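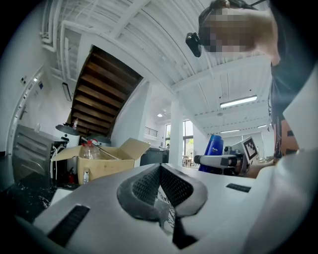
Review: the Hedine hand-held gripper set for collecting demonstrations

Reviewed by Marlene Falcão for the Esent Equipment Library, August 17, 2025

The Hedine is a pair of hand-held grippers sold to groups that need recorded examples of manual work for training robot policies. The operator holds one in each hand and carries out the task directly, so no arm has to be driven at a distance. The library bought one set last November and has lent it to 4 projects. This review draws on their returns forms and on our own bench use.

Set-up
The printed guide is clear on assembly and weak on calibration. Wolfram Kramer completed the first calibration in 22 minutes, most of which went on finding the correct page. Marker cards must be mounted flat and kept clean. A card with a lifted corner passed the start-up check but gave poor tracking for an entire session, and the software issued no warning. Borrowers are advised to inspect the cards before each block of recording.

In use
The grips suit medium and large hands. Ye-rin Song, who has small hands, found the trigger a long reach and asked for shorter sessions. The body of the tool is bulky, and work inside boxes or close to a wall calls for some planning of the wrist. Tasks on an open table, such as moving bottles, closing lids or passing an object from one hand to the other, went well from the first day.

Operators new to the set tend to move too quickly. Byung-chul Nam's project discarded most of its first day's work for this reason and then introduced a short practice period before recording. The later examples were markedly more even, and we now recommend the same practice to all borrowers.

Data quality
Soo-ah Ahn reviewed 250 recorded examples from the Zasus project. Her main finding concerned the labels — operators had used different names for the same task, and the software allowed it. A fixed list of task names should be agreed in advance. Timing between the left and right tools was sound throughout. Export to the Wi format works, although long recordings must be split by hand first.

Support
Replies from the supplier were courteous and usually arrived within two working days. Replacement finger pads took longer. The pads wear at the tip, and a spare pair should be ordered with the set.

Rating: 4 out of 5

The Hedine is recommended for table-top tasks involving two hands. It is less suitable for work in narrow spaces, and groups with several small-handed operators should request a trial before buying. The library's set may be reserved through the usual loan form. Borrowers must return both tools, all marker cards and the calibration sheet together.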